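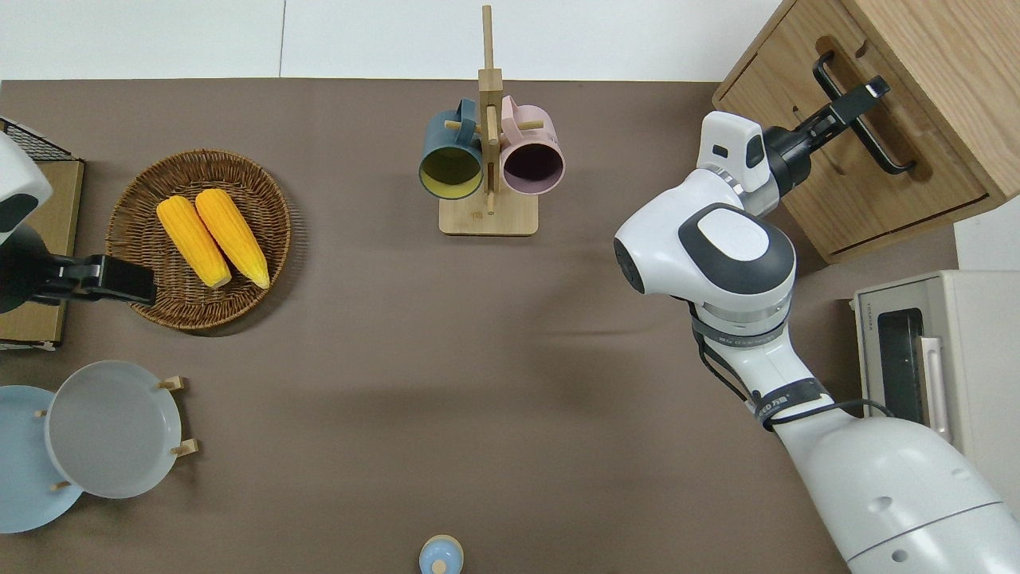

Kitchen and table hand wanted, part-time, Trorkby

Hi! I'm Priya Montoya and I run Trorkby, a little shared kitchen and supper room with one very long lunch and, on most days, a second sitting that was never really planned. We're looking for a new kitchen and table hand to start as soon as we find the right person, and I said I'd write the ad myself this time (the last one read like a parking notice).

So, the job. It's 18 hours a week, spread over four shifts, and most of it is the stuff that happens before and after the cooking. You'd be setting up the prep table, getting the vegetables out and ready, washing up, drying, putting away, and laying things out so the next person can walk in and start. We use real crockery for everything, which means plates in the rack, mugs on the mug tree, baskets back where they live, and then all of it again two hours later. If you're someone who gets a quiet kick out of a rack full of clean plates, please keep reading.

A bit about how we work, so you can picture it. The brown table is the heart of the place. Vegetables go in the wicker basket tray until they're needed, and at this time of year that's corn, corn and more corn. We get it from Rutilio Hinojosa's place up the road and he is generous to the point of being a problem. You will husk a lot of it. You'll also learn my corn and butter bean thing, which people ask for by name even though it hasn't got one.

The wooden rack is for plates, the light blue ones and the grey ones and whatever else has turned up. Nothing matches on purpose, well, it started by accident and now it's on purpose. Same with the mugs: the dark teal one with the mustard inside and the pale pink one with the plum inside are the two that everybody reaches for, and they're nearly always in use or in the sink. Please hang them by the handle on the mug tree, and don't stack them. I've got strong feelings about stacking mugs and you may as well hear about it now.

We feed up to 70 people on a full day, more like half that when the weather's foul. There are 3 of us on at the busiest time: me or Marisol Hutchins on the stove, one person plating, and you moving between the prep table and the wash-up. Marisol has been here longer than I have and she'll do most of your training. She's very calm. I'm less calm but I do the rosters, so you get both.

What you'd be doing on a normal shift:

Getting the table wiped down and set up for prep
Washing, peeling, husking and chopping (we'll show you how we like it)
Washing up by hand and loading the rack
Putting away crockery, pots and baskets
Carrying things out to the supper room and bringing the empties back
A proper floor clean at close, taking turns
Telling me when we're low on tea, which I never notice

What I'd love you to bring:

Some time spent in a kitchen, café, canteen, school tuckshop, big family, whatever. It doesn't need to have been paid.
Being okay on your feet for a whole shift, and able to lift a box of veg
A food handling certificate, or being willing to get one (we pay for it)
Turning up when you said you would
Enough patience to explain where the colander goes to someone who asked yesterday

You don't need to be able to cook! Plenty of people who've had this job couldn't when they started, and Lucinda Lindqvist, who's leaving us to go and study, now does the whole second sitting on her own when I'm away. We'll miss her terribly. She's offered to stay for a couple of shifts to hand over, so you won't be thrown in.

The pay is the award rate plus weekend loading, super on top, and you eat with us every shift. Actual sitting down, at a table, with a plate. We shut for two weeks in October and that's paid leave. Shifts are either the early one or the close, and I try hard to keep people on the same ones each week so you can organise the rest of your life. If you need school hours, say so, and we'll see what we can do with the early shift.

To apply, write me a short letter and leave it at the counter, or email it through the contact form on this site. I don't need a formal résumé, though send one if you've got it. Tell me where you've worked or what you've done, which days suit you, and what you like cooking or eating at home. Applications close Jan 27, 2026. Everyone who writes will hear back from me, even if it takes a little while.

If we'd like to meet you, we'll ask you in for a paid trial of one shift, lunch included. Wear flat closed shoes and tie your hair back if it's long. Aprons are on us.

Questions before you apply? Ask for me or Marisol at the counter any time after the lunch rush. Alaric Benavides looks after the pay side of things, so if it's about super or leave, he's the one who'll know.

Looking forward to meeting you!

Priya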